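El rincón blanco de Clendano
Galería de noviembre

¡Por fin subimos fotos! Llevábamos 30 tardes arreglando el cuarto pequeño de la casa de Prastcombe y ya apetecía enseñarlo, aunque falte algún remate.
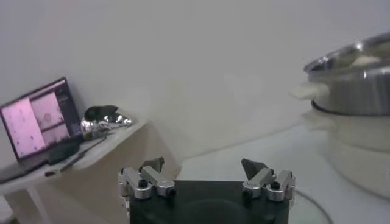
La balda blanca
El portátil abierto, con la pantalla en tonos rosa y lavanda, y al lado el papel de aluminio arrugado - ¡cómo brilla! Nos encanta el blanco para trabajar.

Próximas fotos
Las cortinas de Mallville, en cuanto lleguen, y la lámpara que encontramos en Lockyer.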